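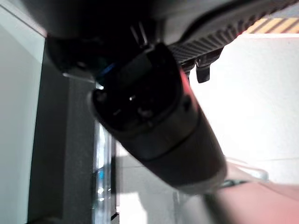
Lies De Smet이 지난번 글에 이런 댓글을 남겼다. 집에서 만든 로봇이 물건 하나 집는 데 그렇게 오래 걸릴 거면 그 시간에 직접 집는 게 낫지 않나요, 그리고 공방 작업대를 그걸로 계속 차지하고 있는 건 다른 회원들한테 좀 미안한 일 아닌가요.

두 번째 말은 맞다. 미안하다. Gomthorpe 공방에서 제일 넓은 자리를 우리가 8월 내내 썼고, 옆자리에서 의자 다리를 깎던 사람들은 우리 때문에 집진기 호스를 멀리 돌려 끌고 다녔다(죄송합니다, 호스 연장분은 제가 사 놓았어요). 그런데 첫 번째 말에는 할 말이 좀 있다. 길어질 것 같아서 댓글 대신 이렇게 따로 쓴다.

직접 집는 게 당연히 빠르다. 나도 음료수병 하나 집는 데 로봇이 필요하지 않다. 그런데 취미로 뭘 만드는 사람한테 그 질문을 하기 시작하면 공방 문을 닫아야 한다. 빵은 빵집이 더 잘 굽고 의자는 가구점이 더 싸게 판다. 내가 이걸 붙들고 있는 건, 손이라는 게 도대체 어떻게 그 일을 하는지 궁금해서다. 사십 년 넘게 달고 다녔는데 아는 게 거의 없더라!

가령 검은 원통 하나를 집게로 무는 일. 설계도 위에서는 일 같지도 않다. 양쪽에서 누르면 끝이니까. 그런데 손목 카메라로 들여다보면 검은 집게가 검은 물건을 물고 있고, 배경은 하얗게 날아가 있고, 어디까지가 집게고 어디부터가 물건인지 사람 눈으로도 한참 봐야 한다. 커넥터처럼 생긴 것들은 앞뒤가 있어서 더 골치다. 꽉 물었다고 좋아했는데 끝면이 엉뚱한 쪽을 보고 있으면 처음부터 다시다. 나는 이걸 조명 탓이라고 일주일을 우겼고, Ward Martens는 물건에 흰 테이프를 감자고 했다.

여기서 의견이 갈렸는데, 나는 지금도 테이프에 반대다. 취미 로봇 하는 사람들이 제일 자주 하는 짓이 세상을 로봇한테 맞춰 주는 것이다. 바닥에 표시를 붙이고, 물건마다 색깔 스티커를 붙이고, 빛이 안 비치는 물건만 골라 놓고, 그러고 나서 잘된다고 영상을 올린다. 재미있는 건 안다. 나도 작년에 Omemik이라는 이름을 붙인 첫 번째 팔로 똑같이 했다. 나무 블록은 기가 막히게 쌓았다. 그런데 블록을 컵으로 바꾼 날 전부 무너졌고, 나는 그 팔이 블록 말고는 아무것도 몰랐다는 걸 그제야 알았다. 400유로를 들여서 블록 쌓는 법만 가르친 셈이다.

Ward 쪽 말도 적어 두는 게 공평하겠다. 그는 초보자한테는 되는 경험이 먼저라고 한다. 스티커를 붙여서라도 한 번 돼 봐야 다음 주에도 공방에 나온다는 거다. 틀린 말은 아니고, 그만둔 사람들을 떠올려 보면 더 그렇다. 그래도 나라면 쉬운 물건으로 시작하더라도 진짜 물건으로 시작하겠다. 가게에서 파는 병, 부엌에 있는 유리잔, 철사 손잡이가 달린 바구니 같은 것들.

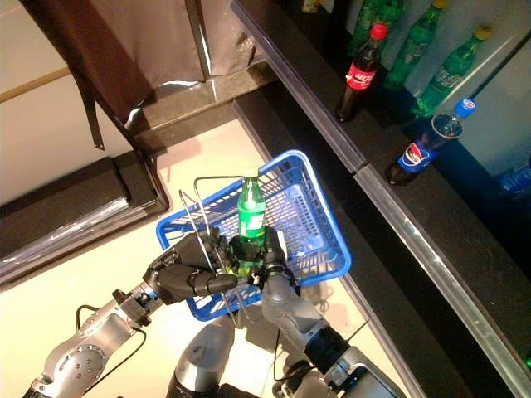 Kristof Timmermans

바구니 얘기를 꺼냈으니 마저 하자. 나는 두 팔짜리로 넘어온 걸 한 번도 후회한 적이 없는데, 그게 다 이 파란 장바구니 덕분이다. 한 팔로 병을 바구니에 넣는 건 던져 넣기에 가깝다. 바구니가 밀리고, 돌아가고, 손잡이가 길을 막는다. 사람은 이럴 때 아무 생각 없이 다른 손으로 손잡이를 잡는다. 그 아무 생각 없는 동작을 로봇한테 옮기려고 앉아 보면 생각할 게 산더미다. 어느 손이 먼저 갈지, 손가락끼리 부딪치려고 하면 누가 비킬지, 철사를 얼마나 세게 쥘지. 가는 철사는 정말 얄밉다. 손가락이 조금만 덜 감겨도 그 사이로 쏙 빠진다.

그리고 두 손이 한가운데서 만나는 순간이 제일 무섭다. 손가락 여러 개짜리 손 두 개가 초록색 탄산음료 병 하나를 사이에 두고 모이면, 나는 아직도 비상정지 버튼 위에 손을 올려놓고 숨을 참는다. Luuk Van Hecke는 그럴 거면 손가락을 떼고 단순한 집게를 양쪽에 달라고 한다. 집게가 고장도 덜 나고 부품값도 덜 든다고. 맞는 말이다, 손가락 관절 하나 갈 때마다 내 저녁이 통째로 없어지니까. 그래도 바구니 손잡이를 감아쥐는 것만큼은 손가락 쪽이 마음에 든다. 집게는 집게대로 손목 카메라 작업에 계속 쓰고 있으니 둘이 싸울 일도 아니다.

그럼 돈 얘기. 집에서 하겠다는 사람들이 메일로 제일 많이 물어보는 건데, 나는 팔보다 전원과 케이블에 먼저 쓰라고 답한다. 팔은 중고가 나온다. 케이블은 움직일 때마다 꺾이고, 꺾인 케이블은 꼭 밤 12시에 말썽을 부린다. 팔 옆으로 케이블을 넉넉하게 늘어뜨려 두면 보기에는 지저분해도 오래 간다. 깔끔하게 묶어 놓은 사진을 보고 부러워서 따라 했다가 커넥터를 두 개 해 먹었다. 그다음이 선반과 바닥이다. 우리는 선반에 콜라며 초록 병을 세워 놓고 하나쯤 쓰러져 있어도 그냥 둔다. 가게 선반도 저녁이면 그렇게 되지 않나. 매번 자로 잰 듯 줄을 맞춰 놓고 연습시키면 로봇은 그 줄을 외운다.

기록도 남기시라. 나는 잘 안된 시도를 더 꼼꼼히 적는 편인데, 20번 연달아 실패한 날의 메모가 제일 쓸모 있었다. 병을 쥐는 높이가 매번 같은 쪽으로 틀렸다는 게 거기 다 적혀 있었다. 성공한 날 메모에는 "됨!"이라고만 쓰여 있다. 도움이 하나도 안 된다.

Lies의 질문으로 돌아가면, 나는 이 로봇이 장을 대신 봐 줄 거라고 생각하지 않는다. 앞으로 몇 년은 내가 가게에 가서 직접 담을 거다. 다만 공동 공방 같은 데서 이런 걸 느릿느릿 해 보는 사람이 더 있어야 한다고 생각한다. 완제품만 보고 자란 사람은 로봇이 마술이거나 사기라고 믿기 쉽다. 옆자리에서 누가 병 하나를 놓고 저녁 내내 씨름하는 걸 보면 둘 다 아니라는 걸 안다. 의자 깎던 분도 어느 날 와서 손잡이에 고무를 끼우면 안 되냐고 묻고 가셨다. 안 된다고 했다, 그것도 테이프랑 같은 얘기라서. 그런데 손가락 쪽에 고무를 대는 건 괜찮은 생각이라 지금 해 보는 중이다.

작업대는 다음 달부터 작은 쪽으로 옮긴다. 넓은 자리 필요하신 분은 공방 게시판에 이름 적으시면 된다.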